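Jeanie Dalgleish on building websites people can find their way around

I met Jeanie Dalgleish over a video call in December 2021, with her dog barking through most of it (she apologized to me, not to the dog). She runs Baton, a small web design shop that mostly builds sites for parts sellers, and I'd been bugging her for a chat ever since the new Jarov catalog went live.

"They came to us with 244 product pages and a menu that listed every one," she told me. "You had to scroll forever just to reach the contact form!"

So what did she do first? She cut. Her coder, Jessie Drummond, merged the near-duplicates and got it down to 139 pages, and the menu went on a diet too. "Jessie loves deleting things," Jeanie said. "I have to hide the good stuff."

I asked if the client panicked. "Oh, completely. For a week I got emails with the subject line WHERE IS IT. Then we put the search box at the top, and the emails got nicer."

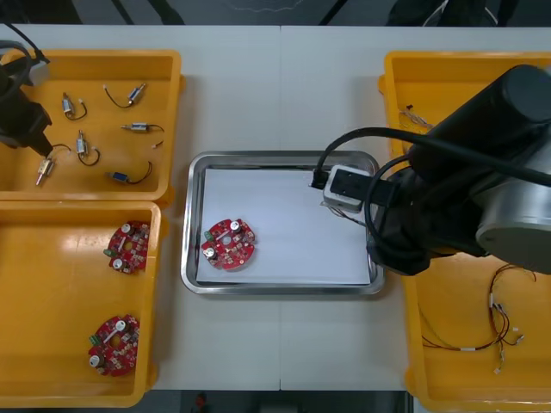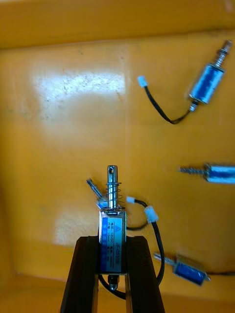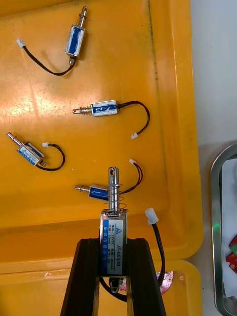
Yellow or orange-yellow plastic in all three, with small motors in the first and solenoids in the last.

What she'd tell a new client

Mostly, write your own words before you call anybody. Jeanie says she can pick fonts all day, but she can't guess what you sell or why your shipping page has three different phone numbers on it. The Lindsay job sat still from August on while everyone waited for one "About us" paragraph, and when it finally came it was 82 words long. "Lovely words, though," she said.

She's working on the Nirkedari store now and wants the checkout down to one screen. I asked how it was going and she laughed, then the dog started up again, so I let her go.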